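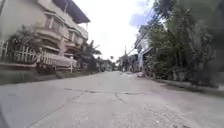

Bent Blöndal
Publishing Coordinator, Fanley Interactive

To: the Stindasmont players' and testers' list
Re: Edition contents, the PC release and saved games

Dear members,

I am writing on behalf of the publishing office in reply to the message quoted below, and to several others which raised similar points. As the questions overlap, a single reply to the list seemed the most practical course. Members who wrote to the support address will receive a short note referring them to this message.

The earlier message read as follows:

> To the publishing office,
>
> The store page for the PC version of Stindasmont has changed twice since the winter and I am no longer sure what I have ordered. When I placed my order, the page listed the standard edition and the Bellini Edition, and said that the second would contain the Nillero chapter, the printed map and the soundtrack. The soundtrack has now gone from that list, and the chapter is described as "available to all players".
>
> I would like to know:
>
> - whether those of us who paid for the Bellini Edition before the change will still receive the soundtrack;
> - whether the Nillero chapter is on the disc or has to be downloaded;
> - whether a saved game from the console version can be brought across;
> - whether an internet connection is needed to play alone.
>
> I have had the console version since October and have no complaint about the game itself. I would only ask that the page be made to agree with the box.
>
> With regards,
> a list member

We accept that the store page was unclear. The first change was made when the contents of the standard edition were revised, and the second when the retailer moved all of our titles to a new page layout. The soundtrack was left out of the list at that second stage. It was not our intention to withdraw it, and the entry has been restored.

The position on editions is now as follows. The standard edition contains the full game and the Nillero chapter. The Bellini Edition contains the same, together with the printed map, the soundtrack and the alternative costume set for the harbour guard. All orders for the Bellini Edition will be met in full, whatever the store page said on the day the order was placed. There will be 1000 boxed copies of that edition. The download version is not limited in number, although buyers will receive the map as a file for printing at home.

The Nillero chapter was sold separately on consoles. On PC it forms part of the game from the start, and opens once the player has finished the second act. It is included on the disc. A download of around 80 megabytes will nevertheless be offered when the game is first started, containing corrections to the chapter's dialogue and to the behaviour of the ferry. The game can be played without it, but we recommend that it be installed, particularly by anyone using subtitles.

With regard to the build at present with testers, the current number is 1226. Reports against earlier builds are still being read, but members are asked to check whether the fault remains before sending a new one. The following matters are already known and need not be reported again: the map screen opening behind the inventory on wide monitors, the missing footstep sounds in the lower cistern, and the controller prompts which remain visible after a keyboard is used. The last of these is corrected in our internal version and will reach testers with the next build. 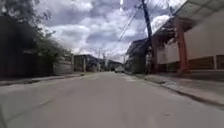 Can a saved game from the console version be used on PC?

Console saves are stored in a different form and cannot be read by the PC version, so players will need to begin a new game.

We are aware that this will disappoint members who have already spent a good deal of time with the game. A conversion tool was considered at an early stage. The difficulty lies chiefly with the Nillero chapter, which is recorded in the console save as a separate item and in the PC save as part of the main story. In our trials the converted files opened correctly but lost the player's standing with the guilds, and we did not think it right to release a tool which did this without warning. To reduce the inconvenience, the PC version will allow the opening act to be skipped from the main menu. Players who choose this will be asked to settle the three main decisions of that act before the game begins.

On the matter of a connection, the game must be activated online once, when it is installed. After that it may be played alone without a connection for as long as the player wishes. The shared expeditions do require one, as they do on consoles. Up to 2 computers may be active on one licence at any time, and a computer may be released from the options menu - there is no need to write to support for this unless the machine is no longer in working order.

Several members asked about regional pricing. This office does not set the prices charged by retailers and cannot comment on individual offers. Where an order was placed at a price which was later reduced, the retailer's own terms will apply, and enquiries should be made there first.

A corrected statement of contents was sent to retailers in March 2023 and should replace all previous versions. If a member finds a page which still shows the earlier wording, we should be grateful for the name of the shop and a copy of the text. Please send these to the publishing office and not to the list, where they are easily missed among the test reports.

Members are also reminded that the terms of the test remain in force. Recordings of the opening act may be shared freely. Material from the Nillero chapter in its PC form should not be shared until the game is on sale, even where the same events can be seen in the console version, as some of the dialogue has been recorded afresh.

The revised manual is being checked at present and will be placed in the list's files area when it is ready. It includes a full table of keyboard commands, which was absent from the draft sent to testers.

Yours faithfully,

Bent Blöndal
for the publishing office, Fanley Interactive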